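Das Körbchen meiner Tante

Meine Tante hat mir drei Dinge hinterlassen: einen Mantel, der mir an den Schultern zu eng ist, eine Schuld von 80 Euro bei der Reinigung und ein Körbchen aus Plastik, gelbgrün und so blass, als hätte man es zu oft in die Sonne gestellt. Den Mantel trage ich trotzdem. Die Schuld habe ich bezahlt. Nur mit dem Körbchen wusste ich wochenlang nichts anzufangen.

Es stand früher bei ihr auf der Fensterbank, oben in der Rillora, so hieß das Haus, in dem sie 40 Jahre lang zur Miete gewohnt hat. Alles Mögliche kam da hinein! Knöpfe, Wäscheklammern, die Quittungen vom Gemüsehändler, einmal auch ein Milchzahn von mir (den hat sie mir dann zum Abitur geschenkt, in Seidenpapier). Wenn man etwas suchte, sagte sie nur: »Schau in den Siline.« Warum das Ding einen Namen hatte und dann auch noch einen männlichen, weiß ich bis heute nicht.

Im Juni bin ich dann umgezogen, und weil in der neuen Wohnung noch kein einziger Schrank aufgebaut war, habe ich den Siline mit zu Iraís Escobedo genommen. Bei ihr gibt es einen großen Tisch mit hellem Holzrand, an dem man wunderbar sortieren kann. Ich wollte ja bloß eine Stunde bleiben. 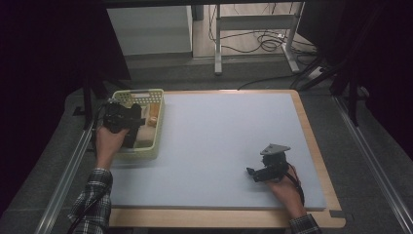
Der Siline auf dem großen Tisch, hinten links, wo er hingehört.

»Und was kommt da jetzt rein?«, fragte Iraís.

»Das, was übrig bleibt«, sagte ich, und das klang klüger, als es gemeint war. In meiner Jackentasche steckte nämlich noch der Brief von Herrn Aguirre, dem alten Vermieter. Er schrieb, beim Streichen sei hinter der Heizung ein Schlüssel aufgetaucht, ob ich den haben wolle. Ein Schlüssel wozu, stand nicht dabei.

Iraís las den Brief zweimal. Dann setzte sie Wasser auf -- das macht sie immer, wenn sie Zeit gewinnen will -- und erzählte mir von Kevau, dem Dorf, in dem meine Tante angeblich nie gewesen war. Angeblich! Iraís' Mutter hatte sie dort gesehen, im Bus, mit einem Koffer und einem gelbgrünen Körbchen auf dem Schoß.

Ich habe erst gelacht und dann lange nichts gesagt. Gegen acht am Abend rief ich Herrn Aguirre an. Ja, der Schlüssel sei noch da, ein kleiner, mit einem Stück Schnur dran. Ob er ihn schicken solle?

»Nein«, sagte ich, »ich komme vorbei.« Und Iraís suchte schon ihre Schuhe.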